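Search reviews, rooms, makers
Go

Uditia pedestal table, pale grain, 98 cm

21 June 2018
By Lino Sartori

The Uditia costs £311 and arrives in two boxes, the smaller of which weighs as much as a calf. That's the base. Lift it with your knees, or get Samuele Monti to lift it with his, as I did, and then listen to him talk about it until November.

I wanted a table that would go in front of a bench. People who own benches will know the trouble: anything with four legs turns sitting down into a sort of hurdling event, and whoever ends up in the corner has to plan their evening. A single column solves that. You slide in, your knees meet nothing, and you can be out again before the bill has been discussed.

Assembly took the two of us an evening. The instructions are one sheet with four drawings, and the third drawing appears to be of a different table. The top goes on with the longer bolts. We used the shorter ones first and had a table that could be rotated like a cheese board, which Samuele wanted to keep.

The looks, then. Sisico's catalogue calls the finish "driftwood dawn". I'd call it pale, with a touch of pink that you notice most when you've just bought something beige to go with it. The grain runs in patches that change direction from one block to the next. From the doorway it's rather handsome. From close up, after a long lunch, it starts to look like a map of somewhere flat. A darker taupe-brown band goes round the edge, and the corners are rounded, a kindness to the hip. My last table, an Eglītis, had corners you could have opened post with.

The column is fluted and cream, with a bronze collar at the foot where it joins the base plate. I was ready to dislike the bronze – it sounded like hotel lobby – but against grey-beige tiles it behaves itself. The fluting collects dust. Of course it does. An old toothbrush gets it out, if you're the sort of person who brushes a table leg, and I'm sorry to say I now am.

As for standing things on it, tall and heavy is fine in the middle. Near the edge I'm more careful, though I've had the white cylinder with the chrome spout up there alongside the round blue-grey dish with the holes in the top, and the table didn't so much as nod.
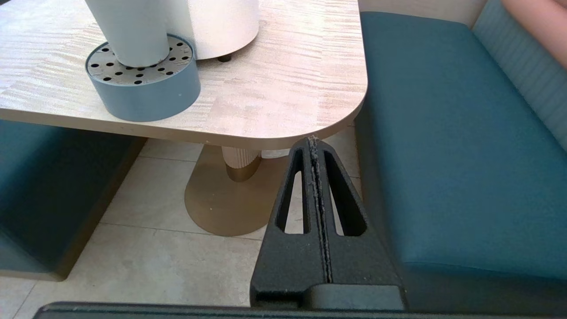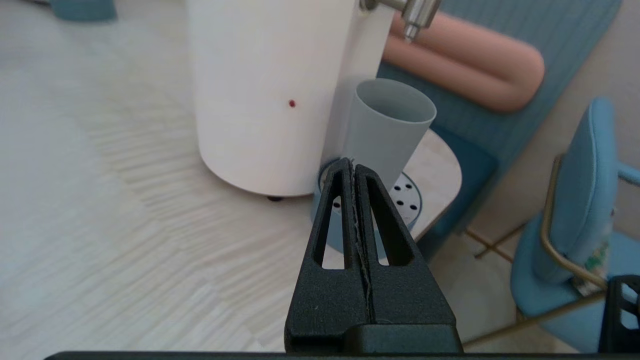
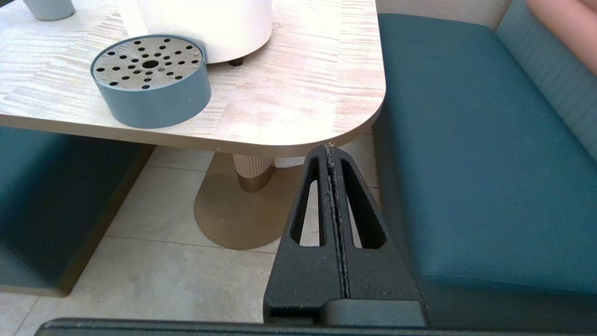
Leaning is another matter. Put both elbows on one side and there's a small give, enough to make a full cup think about it. Tightening the bolts a week in helped. Helju Paulauskas has the same model and swears hers is rock solid, but Helju doesn't lean on things.

Wiping down is easy and coffee comes off. Beetroot came off on the second go.

Would I buy it again? Yes, at that price, with the right bolts first. Four out of five, and the missing one is for the third drawing.

Recent reviews
Fusness stacking stools: a sit-down protest
Eglītis dining table, two years on
Helju Paulauskas on bench cushions that slide
Sisico wall shelf, and the wall afterwards
Devendra Shakya tries a folding desk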